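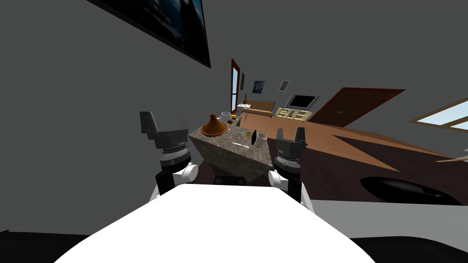 Search reviews
Enter keyword or model number
Go

Rorkberg 3848 Stone Sealer Kit

Print this page | E-mail this page

Stone counters need to be resealed from time to time, and most people put it off. The Rorkberg 3848 kit is meant for homeowners who would like to do the job themselves in an evening. I used it on a kitchen counter that had not been sealed since we moved in.

The box holds a bottle of cleaner, a bottle of sealer, two cloths, an applicator pad and a folded sheet of instructions. The sealer has a use-by date of 2031 printed on the shoulder of the bottle, so there is no hurry to finish it. The cloths are thin. I switched to an old T-shirt halfway through and got fewer streaks.

Do the water test before you buy anything. Put a spoonful of water on the stone, leave it for ten minutes and wipe it up. If the stone underneath has gone dark, it needs sealer. Mine went dark next to the sink and by the stove but nowhere else. I did the whole counter anyway.

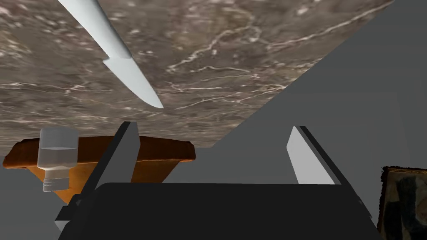
Putting it on

Clear the counter and wash it with the cleaner. The sheet says to let the stone dry for an hour. I waited overnight. Then wipe on the sealer with the pad in overlapping strokes, wait five minutes, and buff off what is left. The five minutes matter. I let one section go to fifteen and it left a sticky haze, which came off with more sealer and a lot of rubbing.

The smell is mild, a little like shoe polish, and was gone by morning. Wear gloves. The kit doesn't include any.

The instructions call for 2 coats, the second an hour after the first. One bottle was enough for both, with about a third left over.

How it compares

Last time, in a different house, I used Wollari spray. It is faster to put on and easier to find in stores, but I had to repeat it every few months. Padilla sells a paste that I have not tried. With the Rorkberg, water still beads next to the sink after ten weeks of normal use. Cooking oil wiped up clean. Lemon juice left a dull ring, as it will on some stone whatever you seal it with.

I would buy it again, though I'd use my own cloths.

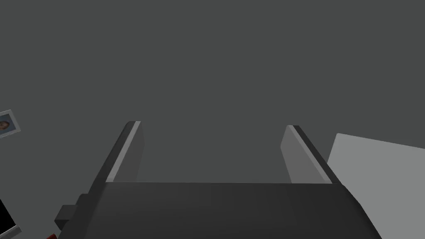
Maribeth Barredo writes that she got the same haze on a bathroom vanity and that a second dose of sealer made it worse. She had to use a plastic scraper and start over. She also found the pad fell apart on the second coat.

Related reviews

Drorneletti 915 Grout Brush
Wollari Daily Stone Spray
Padilla Paste Sealer: First Look
Cutting Boards That Stay Put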